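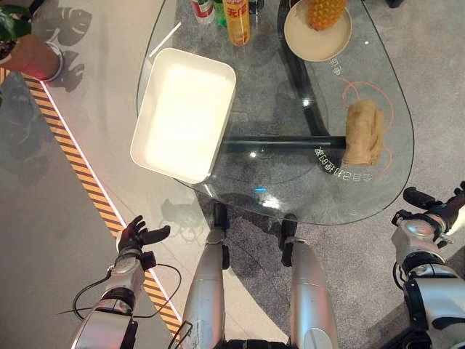 Glass tabletop on a dark gray metal frame, with a white tray on the left side.

Tempered Glass Tabletops: Frequently Asked Questions

How does tempered glass differ from ordinary glass?
Tempered glass is heated and then cooled quickly with air jets. The outer surfaces end up in compression and the core in tension. The finished panel resists impact and bending better than annealed glass of the same thickness, and it breaks into small blunt pieces when it fails.

Can a tempered top be cut or drilled after delivery?
No. Any cut or hole made after tempering will break the panel. Holes, notches and irregular outlines have to be specified on the order form. Tarkden cuts and finishes the edges before the glass enters the furnace.

What do I need to send for a custom shape?
A full-size paper template or a drawing with all radii marked. Inside corners need a minimum radius of 18 mm. Templates are held at the Clonard plant until the order ships and are then recycled unless you ask for them back.

How much overhang is allowed past the frame?
For the Amini frame series, up to 261 mm on any side, measured from the nearest support pad. For other frames, send us the pad positions and we will confirm a figure in writing.

Which pads should be used between glass and metal?
Clear polyurethane or silicone. Glass must never rest directly on bare metal, including weld beads and screw heads. Replace pads that have hardened or shifted.

Is printed lettering durable?
It depends on the process. Ceramic ink is fired into the surface during tempering and cannot be scraped off by normal cleaning. Rurkemik film is applied after tempering and can lift at the edges if it is soaked. Ask for ceramic ink if the print will be on the upper face.

Can I put hot cookware on the glass?
Use a trivet. Tempered glass tolerates more heat than annealed glass, but a large temperature difference across a small area adds stress, especially close to an edge.

How should the top be cleaned?
Lint-free cloth and a mild, ammonia-free cleaner. Do not use razor blades, scouring pads or powders.

There is a chip on the edge. Is the table still usable?
Stop using it. Edge damage can lead to sudden breakage at a later time, with no load on the table. Chips cannot be ground out of a tempered panel, so the top must be replaced.

What does the warranty cover?
Manufacturing defects for 5 years on glass and 2 years on printed film. Impact damage, scratches and breakage caused by missing pads are excluded. Claims need the order number and a photo of the corner stamp.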